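Cahier d'atelier - juillet, début d'après-midi

Objet de l'entrée : le tri du bac à petits objets. Je le note ici pour que personne ne recommence dans un mois en croyant avoir eu l'idée le premier.

Rappel des faits. Le bac Kudard, celui du bas de l'armoire, était plein au point que le tiroir ne fermait plus qu'avec le genou. On y avait versé pendant deux ans tout ce qui traînait sur les bureaux : jouets de distributeur, porte-clés de salon, briques de construction dépareillées, moitiés de coques en plastique dont l'autre moitié vit désormais sa vie ailleurs. Inventaire officiel du projet Vadeslow : 410 références. Inventaire réel : voir plus bas, avec indulgence.

Lech Szewczyk avait proposé de tout vider par terre. J'ai voté contre, ayant déjà marché pieds nus sur une brique dans ma vie privée. On a donc travaillé sur le bureau clair, par petites fournées, clavier poussé sur le côté.

Méthode retenue (la troisième, les deux premières ne méritent pas l'encre) :
- sortir une fournée, pas plus que ce qui tient devant soi ;
- traiter d'abord ce qui roule et ce qui est creux ;
- garder les objets composites pour la fin, on y perd toujours du temps ;
- étiqueter avant d'aller prendre un café. Avant.

La catégorie « creux orange » a posé problème tout de suite. Sur la liste, une ligne unique : « coque, orange ». Or une coque posée côté creux vers le haut, c'est un bol pour Lech, une demi-capsule pour moi et un « réceptacle » pour la feuille Mathur, qui a été rédigée par quelqu'un de payé au mot. On a perdu 22 minutes là-dessus. Décision : on écrit « coque ouverte », on ajoute la couleur, et celui qui veut y boire le fait à ses risques.

La brique jaune orangé, au contraire, a été réglée en une phrase. Quatre plots sur une rangée, on sait ce que c'est, on sait où ça va. Si tout le bac était comme elle, je serais rentré chez moi.

Reste l'appareil photo jouet. Il m'a occupé plus que je ne l'avouerai en réunion. Corps vert pâle, façade décorée, objectif vert en relief, grelot jaune à côté. Faut-il le ranger avec les jouets, avec les appareils ou avec les choses qui sonnent ? La catégorie « choses qui sonnent » n'existe pas, et je me suis surpris à vouloir la créer pour lui. Lech a fait remarquer qu'un bac à un seul occupant s'appelle un trône. Rangé avec les jouets, donc, sur étiquette provisoire, ce qui veut dire jusqu'à ma retraite.

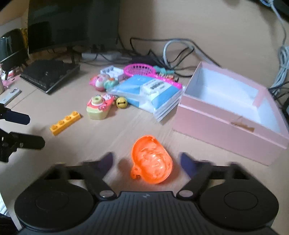
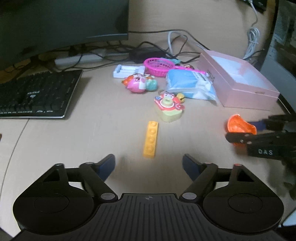 Bureau clair, fournée en cours : la brique à quatre plots et l'appareil photo jouet, sur les deux vues.

Le porte-clés oiseau, rose et orange, avec son gros œil et sa breloque en tissu bleu-vert, est classé « textile et divers ». Je n'en suis pas fier. Il a l'œil de quelqu'un qui a lu le protocole et qui a des remarques. Je propose qu'on sépare à l'avenir l'oiseau et le textile sur la fiche, mais pas dans la réalité : la dernière fois qu'on a dissocié un porte-clés de sa breloque, on a retrouvé la breloque dans la cafetière.

Le petit panier magenta ajouré ne fait pas partie du lot. Je l'écris en toutes lettres parce que Lech l'a inscrit deux fois. C'est un contenant. On ne range pas le contenant dans le contenu. Il a soutenu que si, en l'absence de règle, et il faut reconnaître que la règle n'était écrite nulle part. Elle l'est maintenant, ici, à cette ligne.

Même chose pour le chargeur de piles blanc : matériel de bureau, ne pas étiqueter, ne pas mettre au bac, ne pas débrancher « pour voir ». Quant au sachet transparent avec la chose bleu clair pliée, il a déjà une étiquette imprimée. On respecte le travail des autres et on passe au suivant.

La boîte rose pâle à intérieur blanc est candidate pour remplacer le bac Kudard, au moins pour les pièces fragiles. Avantages : elle s'ouvre sans le genou. Inconvénients : elle est rose pâle à intérieur blanc et restera propre jusqu'au premier feutre. À essayer.

Bilan de la séance :
- 14 objets passés en fiche, dont un contesté (le « réceptacle »)
- 6 doublons supprimés de la liste, le panier compris
- étiquettes Volten : le rouleau est presque fini, et celles du dessous collent mieux au doigt qu'au plastique
- cadence : à ce rythme, on aura terminé vers ma mort

À faire :
- recommander des étiquettes, n'importe quelle marque sauf la même
- corriger la ligne « coque, orange » dans la feuille Mathur
- demander qui détient les autres moitiés de coques, sans accuser
- remettre le clavier droit avant que son propriétaire ne revienne

Ajout de 17 h : Lech demande que soit consignée son opposition à l'expression « coque ouverte ». C'est consigné. Il maintient « bol ».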